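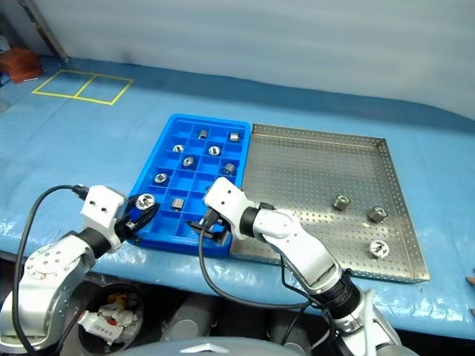
3. Setting up the Sernon bench cleaner

3.1 Before you unpack

The carton says the cleaner is ready in minutes. Allow most of a morning. Filling and degassing take longer than the quick-start card admits, and you will want to run the foil test in 3.5 before you trust the machine with anything you care about.

This section covers the Sernon ultrasonic cleaner, part number 3297, as sold by Choo. Earlier models have the drain on the left and no heater cut-out. If yours has a brass drain cock, you have an earlier model and step 4 below does not apply.

Check that the carton holds:

Cleaner with lid
Drain hose and one hose clamp
Power lead
Sachet of Brevov concentrate
Quick-start card

There is no basket in the box. The photo on the carton shows one, and it is sold separately.

3.2 Choosing a spot

1. Pick a level bench that can carry the cleaner when full. Check it with a spirit level. The fill line is moulded along one wall only, and on a sloping bench it will mislead you.

2. Leave a hand's width clear at the back for the fan outlet.

3. Keep the cleaner off any bench that also holds scales or a drill press. Buzz travels through timber further than you'd expect.

4. Run the drain hose downhill to a bucket. Push the hose fully onto the spigot, then tighten the clamp. Finger-tight will drip.

5. Plug the cleaner straight into a wall socket with a safety switch. No power boards.

Note: The brochure calls the cleaner "whisper quiet". It is a hiss with a whine on top, and some people can't stand it. A closed lid helps a bit. If you work beside it all day, wear ear protection.

3.3 Filling

1. Close the drain valve.

2. Fill the tank with warm tap water to the lower mark. Hard water leaves spots on bright metal, so use demineralised water for the final rinse if looks matter to you. For greasy hardware, plain tap water does the job.

3. Add the concentrate. The Brevov label asks for two sachets per fill. Try one first. We have yet to see the second make any difference to ordinary oil and cutting fluid, and it takes a lot more rinsing to get rid of.

4. Top up to the upper mark and stir with a plastic spoon.

CAUTION: Never run the cleaner dry or below the lower mark. The plates under the tank can fail within minutes, and the warranty excludes it.

CAUTION: Never put petrol, metho, thinners or any other flammable liquid in the tank. You will find videos of people doing this. The heater and the vapour together can start a fire.

3.4 Degassing

Fresh water holds dissolved air, and air soaks up the sound that is meant to do the cleaning. Degassing drives it out.

1. With the tank filled and nothing in it, switch on at the wall.

2. Set the heater to 40 degrees and wait for the green light. The display reads the temperature at the sensor, low on one wall, and the middle of the tank lags behind. Stir before believing it.

3. Press DEGAS. The program runs for 19 minutes. There is a button to skip it, and we suggest you leave that alone on a fresh fill.

4. When the program ends, look for bubbles still rising to the surface. If there are plenty, run it again.

You only need to degas after a fresh fill or when the tank has stood unused for 24 hours. The quick-start card says to do it before every load. It wastes time and does no harm.

3.5 The foil test

Do this once at set-up and write down what you find. It is the only proof you will get that the cleaner is doing anything. The lights and the noise prove very little.

1. Cut a strip of light kitchen foil a little longer than the tank is deep.

2. Hold it upright in the middle of the tank by its top edge. Keep your fingers out of the liquid.

3. Run the cleaner at full power for one minute.

4. Switch off, lift out the foil and hold it up to a window.

A good result is an even scatter of pinholes and dimples. Bare areas mean weak spots in the tank. Repeat at each end with fresh foil. Most tanks have a poor corner, and ours is the front left. If the foil comes out unmarked everywhere, drain, refill, degas and try again before ringing Choo, as they will ask you to do exactly that.

Keep the foil strips in an envelope with the month written on it. A strip from August and a strip from the following summer will tell you more than the "tank health" light, whose workings the maker does not explain. 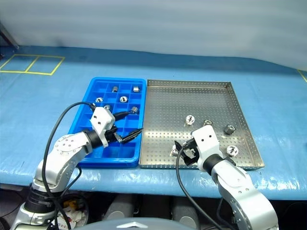

3.6 Loading

1. Wipe off thick grease first. The cleaner is for what a rag and brush can't reach, whatever the brochure says about baked-on grime.

2. Hang or support the load clear of the tank floor. Anything resting directly on the floor will wear a mark in it and may crack a plate.

3. Spread parts in one layer with the bores open to the liquid. A blind hole facing down traps air and comes out as dirty as it went in.

4. Keep aluminium, brass and steel in separate loads. Aluminium gets short runs only. The concentrate will dull it.

5. Start with a five-minute run, then look. Add time if the parts need it. Long runs can etch soft metal.

Keep out of the tank: pearls, opals, glued joints, loose plating, painted surfaces you want to stay painted, and sealed bearings. Sernon lists sealed bearings as suitable. We disagree — the solution can get past the seals and carry off the grease, and you won't know until the bearing runs rough.

CAUTION: Do not put your hands in the tank while the cleaner is running. Switch off before loading, turning or lifting anything out.

3.7 Rinsing and drying

1. Lift the parts and let them drain.

2. Rinse in clean water straight away. Dried concentrate is a nuisance to shift.

3. Blow out any bores with low-pressure air. Wear eye protection.

4. Dry steel at once and oil it lightly. Clean bare steel can rust before lunch. The concentrate is sold as containing a rust inhibitor, and rinsing takes it off.

3.8 Linking to the Ketavow app

This step is optional. The app shows the time left on your run, which is also on the front of the cleaner. It needs an account and your location. If you still want it, hold the timer button until the blue light blinks and follow the prompts on your phone.

All functions described in this guide work without the app. To hide the blinking reminder, hold TIMER and HEAT together until the display shows 24, then release. Unplugging the cleaner brings the reminder back.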